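The Replay Button Is Not a Test

By Asger Thorlacius

Every few months someone sends me a link to a new tool for cleaning hand-held gripper recordings, and every few months I lose an afternoon to it. The latest is Vamiston. Before that it was Pomano, which we ran for most of a winter and which I still have opinions about. The pitch is always the same. Record your demonstrations, drop the folder in, get a training set out by lunch.

I don't believe the second half of that sentence, and I'd like the people who sell these pipelines to stop saying it.

Take the opening of the fingers. In the kind of rig we use, it comes from a pair of square markers, one on each finger pad, seen by the camera through a very wide lens. Find both markers, undo the lens, measure the distance, done. It is a fine method and I have no quarrel with it. My quarrel is with what the software does when it finds only one. Pomano assumed the missing pad was the mirror image of the one it could see. Fair enough, if the fingers really move as a pair and the calibration is good. It wrote that guess into the same column as the real measurements, with the same number of decimals and no flag. We had 1713 episodes in the set at that point. When I finally dug the raw detections out of a cache folder, 132 of them had a stretch of guessed widths right where the fingers were closing, the one part of the motion a policy can't afford to get wrong.

The vendor's answer, when I wrote in, was that training loss had not gone up. Of course it hadn't. A smooth guess is easier to fit than a true reading with noise in it.

Vamiston does better on this and I'll say so. It keeps a confidence value next to each width. Then it hides that value two menus down and sets the cutoff at 80 out of the box, and I have yet to find a page that says 80 of what. I asked a younger colleague what he had his set to. He had never opened the menu. He was pleased with the tool.

Camera tracking is where I get properly grumpy. All of these packages want texture. Hand them a plain curved surface with a lamp shining back off it, or a wall of dark cloth, and they have less to hold on to. They cope by leaning on the motion sensor and whatever small features are left, and then they draw you a lovely green path. I would take an ugly path with holes in it every time. A hole tells me where to look. The green line tells me to go home.

People say I should just replay the episodes and watch. I do watch. The replay viewer draws its motion from the cleaned numbers, so what I'm watching is the pipeline agreeing with itself. It took me longer than I like to admit to see why everything looked so good in there.

What I want is dull. Write raw detections to disk next to the cleaned ones, always. Give guessed values their own column. Print the threshold in the export, in words. Our old in-house scripts, which we called Turunen, did all of this in about 2 files of bad Python, and they were slow, and I am thinking of bringing them back in March.

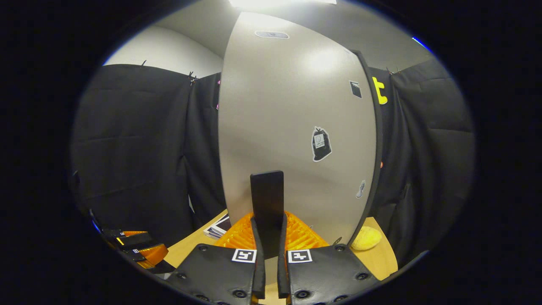
TOOLING AND DATA

Markers on both pads, close to the gap between the fingers, and a black block standing upright right above it. The light gray panel has a few stickers and a bright reflection on its upper right, with black curtain on either side. Before trusting any path through a place like this, I'd want to see the raw detections.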